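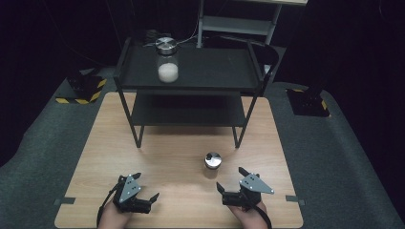 Martti Savolainen would like the salt to stay where he left it, and he told us at the counter that in his kitchen it has never managed two days in the same spot. He cooks every night, he bakes on weekends, and what he wanted from a set of jars and a rack was to be able to reach over with floury hands and find the right lid.

Home Kitchen Tables Storage News Store Hours

FOR IMMEDIATE RELEASE
Dotelbridge, Apr 10, 2022

Gevatwood Brings the Ristis Jar and Rack Set to Its Dotelbridge Store

Gevatwood, the home and kitchen store on Mill Street, is adding the Ristis set to its shelves this spring, and we're very happy to finally have it out where people can pick it up and try it. The set pairs a black metal rack on two levels with clear glass jars in two heights, each with a metal lid and a little knob on top. It's a small thing to get excited about (we know!), but we've been using one in the store kitchen all winter and we'd miss it if it left.

The rack has a flat upper shelf with raised rails at the sides, so a jar pushed along the shelf has something to stop it at the end. Put the tall jar up there with the sugar, or whatever you go through fastest. The lower shelf is good for spice tins, tea, a box of matches, all the low things that otherwise spread out across the counter. The small jar can live on the rack too, but plenty of people who have stopped in like to keep it out front by the cutting board and fill it for the day.

Clear glass helps more than you'd think. You can tell when you're low on salt before you've started the soup, and you don't need labels unless you keep sugar and salt in matching jars, in which case please use labels. Our bakers learned that one with a tray of very salty shortbread.

We're showing the set on the Thongsuk table, which has been in the store since last fall and still gets more questions than anything else we carry. Most of them are about the top. It's a light, blond surface with a lot of movement in it, long lines in tan and honey that run at a slant and then bend into loops and arches, with darker amber streaks in between. People run a hand over it and ask if we picked out the best one for the floor. We didn't, we just opened the box on top of the stack.

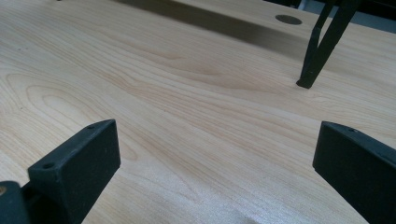 Black metal on pale wood is a pairing we liked from the first day, and it's why the two are being shown together. The rack is narrow enough to stand at the far side of the table and leave the whole front clear for rolling dough or sorting beans. Wipe the top with a damp cloth, dry it, and keep hot pans on a trivet. The jars and lids should be washed by hand.

The first delivery is 216 jars, tall and small together, and 50 racks. Racks are limited to 3 per household until the next delivery in May. Jars can be bought singly, so if you already have a shelf you like, you can skip the rack altogether. Spare lids are kept behind the register; ask for the height you have.

There's also a refill morning planned for May, when shoppers can bring in their own jars, from us or from anywhere else, and fill them with flour, rice, sugar, salt and dried beans by weight. Bring them clean and with the lids. We'll have coffee going and the Thongsuk table cleared for anyone who wants to sit down and sort things out before heading home.

The Ristis set is on display at the front of the store during regular hours.

Contact: Gevatwood Press Desk, Mill Street, Dotelbridge | © 2022 Gevatwood | Back to top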